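Why I quit clicking on album "reactions" (and what I read now)

May 2024

Okay so I have been sitting on this one for a couple of weeks, because every time I started typing I got annoyed all over again and had to go make a sandwich.

If you've been here a while you know I follow a lot of small acts, mostly bands and singers from my part of the state who play rooms with bad carpet and sell their own shirts after the set. In April one of my favorites, a four-piece called Kinent, put out their second record. It's called Zosdale, and I think it's wonderful! Seven songs, no filler, and the last one has this long organ part that I've now played so many times my neighbor hums it in the stairwell.

They did everything you're supposed to do. They sent it out early. They wrote a nice note to go with it. They sent a copy to Prodatside, the music site everybody around here checks, and they heard nothing back. Not a "thanks, not for us," not even one of those automatic replies.

Then the singer got into an argument with a parking attendant outside a show, somebody filmed it, and guess what was on the front page of Prodatside by breakfast. A whole story! With a poll! I read it twice looking for one line about the music, and the album title was in there once, spelled wrong.

I know how this works, I'm not a baby. I used to write for a little entertainment site myself, a long time ago, and I got paid 20 dollars a post. Nobody ever told me to skip the reviews. But I could see the numbers on my own pages, and a review I had spent a whole weekend on got 685 views while some throwaway thing I typed up on my lunch break about two singers unfollowing each other got more than that before I had finished eating. After a few months of that you start leaning a certain way. I did, anyway. I'm not proud of it.

So I'm not saying the people at Prodatside are villains. I'd guess most of them love music and would rather be writing about that organ part too. I just think that if you cover the fight, you owe the record a listen. Even 800 words. Even 800 grumpy words! Kinent would have been thrilled with a bad review, I'm pretty sure, as long as it was from somebody who got to the end of side two. 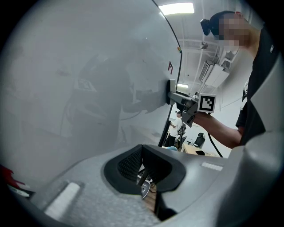 What I'm doing instead

First thing, I stopped clicking. I took Prodatside off my phone and I don't miss it as much as I expected (I missed the gig calendar for a while, then I found out the venues all have their own).

Second, I went back to reading people who write because they can't help it. My current favorite is a tiny newsletter called Govindasamy, which comes out whenever it feels like it and is usually one very long piece on one album. The last issue spent four paragraphs on a snare drum. I ate it up. I don't agree with half of it and I have never once felt like I was being sold a fight.

Third, and this is the one I keep putting off, I'm going to start writing proper reviews on this blog again. I used to do them all the time and then I slid into doing lists and grumbling (see: this post). Zosdale will be the first one. I've got pages of notes already, some of them on the back of a gas receipt, and a lot of them just say "ORGAN" in capital letters, so it needs a little work.

A couple of people asked me on the last post whether it matters at all, what with everyone streaming everything and making up their own minds. I think it does, at least for bands this size. A big star can skip the press for a year and be fine. A band that plays to a half-full bar on a rainy night needs one person with a few readers to say hey, put this on, start with track three. That's how I found most of what I love. Somebody I'd never met got excited in print and I went out and bought the thing.

Anyway, start with track three. Headphones if you have them, and don't skip the quiet bit in the middle, it comes back around later and you'll want to have heard it.

If you've got a small band I should be listening to, put them in the comments. I'm good with any genre, although I'll admit I'm slow with metal and you may have to nudge me. Links to the music please, and no parking lot videos.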